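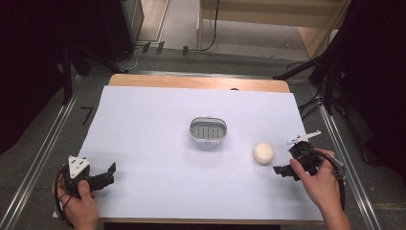 In Defense of the Slotted Dish (and a Sheet of Plain Paper)

4 March 2020

Quick one, I have a bus to catch. A soap dish should have holes in it. That's my whole position and I've been losing this argument in my own family for years.

Go into any home store. The one out past Lilton has a full aisle of dishes. Stone, glass, little ceramic leaves. Most of them solid on the bottom. Pretty, sure. Put a bar in one of those, wash your hands a few times, come back after supper. Goo. You lift the bar and half of it stays behind, and then somebody buys liquid soap in a pump bottle and calls bar soap messy. The bar was fine. The dish was a bathtub.

A small white plastic one with a rim and rows of slots costs next to nothing. I paid 3 dollars for mine. It looks like something from a school locker room and I don't care. Air gets under, water gets out. Rinse it upside down under the tap and you're done. Yes, the slots collect gunk in the corners. Old toothbrush. Move on.

Round soap is worse, by the way. I like how it looks, a cream colored ball in a dish, very nice, very hotel. But it rolls. It needs a raised rim or it ends up in the drain, and it needs slots even more than a flat bar does because it settles in one spot and melts there. Sellers never pair the two. You get a lovely ball and a flat slate tile. Why.

Which brings me to paper. Bear with me.

When I sort out a bathroom drawer or a kitchen drawer, doesn't matter, I cover the table first. One big sheet, white or near white, nearly to the edges. Leave a strip of wood showing if the sheet's short, who cares. People tell me this is fussy. They use a towel, or newspaper, or just the bare table.

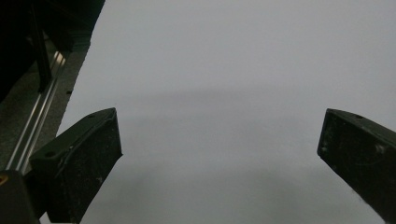
Pale, no print, one soft shadow.

Towels are bumpy. Small stuff tips over and hides in the folds. Newspaper you end up reading, I once lost most of an hour to a piece on road work in Zelunville. And the bare table has grain and scratches and that ring from the casserole, so every crumb of dried soap disappears into the pattern until your sleeve finds it. On plain paper you see everything. Hair, crumbs, the back of an earring. Then you fold the sheet up and dump it.

I used to buy the Drenero roll, 29 dollars, heavy stuff, lies flat right away. Good paper. Too much money for something that gets soap on it. Any wide roll will do if you weigh down the corners for a minute. Mugs work.

The other thing paper does, and this is the part I beleive in most, is it makes you choose. Take two things out. Put them in the middle. Look at them. The clear dish with the pale rim, do you like it or do you just own it? Clear is a trap, it looks clean in the store and then every bit of film shows.

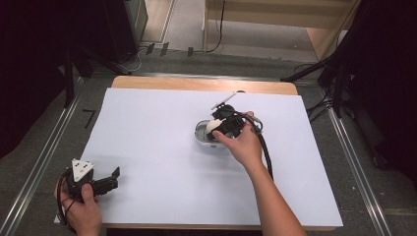
I kept a clear one for ages because it was a gift, and I wiped it out every single morning, and if you'd asked me I would of said it was a good dish. It was a chore with a rim. It went in the donation box in May and I haven't thought of it since, until now.

So. Buy the dull one with the slots. Get the kind with a rim if your soap is round. Cover the table before you empty the drawer, and don't let anyone hand you a towel instead. Sponges have the same problem as soap and need the same fix, but that's a longer rant and the bus is in ten minutes.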